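Call for Participants: Kitchen Robot Open Day at the Cokstead Workshop
Come drive an arm, ask hard questions, and help us run the day 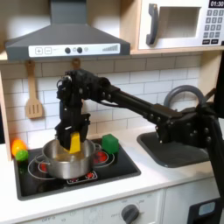 A yellow block on its way into the pot at the play kitchen station.

The Cokstead Workshop is opening its doors this September, and we are looking for people to take part. We need station hosts, first-time drivers, and a few patient souls who like taking notes. You do not need a background in engineering. If you can explain a board game to a ten-year-old, you can very likely host a station.

Call posted: May 2022
Location: Cokstead Workshop, Orerska building, ground floor
Places open: 74
Type: paid day roles and unpaid visitor trials (see below)

What the day is

We build and test small robot arms that learn everyday chores, and for most of the year we do it with the door shut. Once a year we turn the whole room over to visitors. Last year's open day was our first and it was a wonderful, noisy mess. People lined up at the kitchen station twice, went for coffee, and came back to line up again. We ran out of chairs by noon, and the sign for the restrooms pointed at a supply closet until well after lunch. We have a new sign.

This year there is more room, a longer day and more for visitors to do with their own hands. Visitors will be able to drive an arm themselves, watch one work by itself, and talk to the people who fix it when it gets stuck. It does get stuck, and we leave those moments in. Some of the best conversations last year started while an arm was hovering over the wrong thing and a whole family was shouting directions at it.

The stations

The play kitchen. This is the one everybody remembers. It is a children's kitchen with a cooktop, a sink, a microwave and a real shiny metal pot, and the job is to move toy blocks and balls where they are supposed to go. Blocks are fairly friendly. Balls are not! They roll off toward the corner the moment you touch them badly, and a two-finger gripper touches most things badly until you get the feel for it. Getting something into the pot means coming down over the rim from above, and new drivers nearly always come in too low the first time.

The sorting table. Plastic cups, spoons, clothespins and a tray with compartments. It is slower than the kitchen and quieter, and very good for visitors who want to think before they move. We also use it for younger kids, with an adult on the second chair.

The Purkance bench. Purkance is our name for the software that lets an arm repeat a task after it has been shown how. At this station visitors show the arm a simple move several times and then watch it try alone. The training part takes a while, so hosts here need to be comfortable talking with a group during the wait.

The repair corner. Open joints, spare fingers, stripped screws, a box of cables that have given up. Visitors can take a gripper apart and put it back together. Hosts here should be handy with a small screwdriver.

Who we are looking for

Station hosts (paid)

You look after one station for a half day or a full day. You greet people, give a short introduction, help them into the driver's seat, and keep the line moving kindly. You reset the objects between turns. You also hold the stop button, and we will teach you when to press it (early and often is fine).

It would help if you:
– like talking to strangers of all ages
– can stand for a good part of a shift, or tell us what seating setup works for you
– stay calm when something drops on the floor, which will happen all day long
– speak a second language, though this is a bonus and no more than that

You have to be 18 or older for this role. Pay is $74 for a half day, and double that for a full day, with lunch included on full days. Training time is paid at the same rate.

Note takers (paid)

We learn a great deal from watching new people drive. Note takers sit slightly off to the side and write down what each driver tried, where they hesitated and what they said out loud. We give you a one-page sheet and a clipboard. Neat handwriting matters more here than any technical skill. Pay is the same as for hosts.

A word about this role, as a few people last year found it duller than they had hoped: you will see the same block picked up again and again. If you are the kind of person who enjoys birdwatching, or listening to someone practice the piano next door, you will probably love it. If you get restless, please apply to host.

First-time drivers (unpaid, lots of fun)

We are also inviting people who have never controlled a robot to sign up for a longer turn, before the general public comes in. You get a proper introduction and a full session at the play kitchen with one of our staff beside you. In return we ask you to talk aloud while you drive and fill in a short form afterward. Drivers can be any age from 10 up. Anyone under 18 needs a parent or guardian in the room.

We would especially like to hear from people who think they would be bad at this. Gamers are welcome too, of course, but we had plenty of them last time, and it is the cooks, gardeners, bus drivers and grandparents we are short of.

Training

All hosts and note takers come to one training evening in the two weeks before the open day. We will offer several dates and you pick one. You will get to drive every station yourself, practice the introduction on the rest of the group, and learn how to put things back after a turn. The evening ends with pizza. Please tell us about allergies on your form.

Hosts for the Purkance bench and the repair corner have one extra hour of training, also paid.

Safety

The arms at the open day are small and run at reduced speed. Visitors sit at the driver's position, outside the taped line, while the arm is powered. Objects are only reset by hand once the host has pressed stop and the light on the stop box has changed. Long hair gets tied back at the repair corner. Safety glasses are provided there, and they fit over regular glasses.

If you ever feel unsure about something, stop the station and call a staff member over. A closed station for ten minutes is no trouble to us at all.

Getting here and getting around

The Orerska building is a short walk from the Cokstead bus loop. Come in by the side entrance on the courtyard; the front door is on a timer and may leave you standing in the rain. There is bike parking in the courtyard and a small lot behind the building with accessible spaces. The whole workshop is on one level. The play kitchen station can be driven from a wheelchair, and the controller can be set up for either hand. We will have a quiet room next to the coffee counter for anyone who needs a break, participants and visitors alike.

The open day gets loud around the middle of the day. If that is hard for you, ask for a morning shift.

Photos and recordings

We record the arms' movements and the camera views of the work area during driver sessions, and we use them to improve our own systems. Faces are not needed for this, and the cameras point at the tasks. You will get a consent form before your session and you can say no to recording and still drive.

How to sign up

Fill in the form at the Lashari desk (that is our front office, first door on the left) or ask for it by phone at extension 3217. Tell us:

– which role you want, and a second choice if you have one
– half day or full day, morning or afternoon
– which station appeals to you most
– anything we should know to make the day work for you
– two or three sentences about the last thing you taught somebody to do

That last one is our favorite part of the form. It can be anything. Last year we read about parallel parking, folding dumplings, a card trick and how to get a cat into a carrier, and we hired all four of those people.

We do not need a résumé. We read forms as they come in and reply to everyone, usually within two weeks. If the host places are full by the time we get to yours, we will offer you a note taker place or a driver session first, and keep your name for next year if you want us to.

Groups

Schools, clubs and senior centers are welcome to sign up for driver sessions together. Send one form for the group and put the number of people at the top. We can take small groups at the kitchen and larger ones if you are happy to split between stations. Please mention if your group is traveling a long way, so we can give you a later start.

Questions about any of the roles can go to the same extension. Leave a message if we don't pick up – we are probably under a bench looking for a ball.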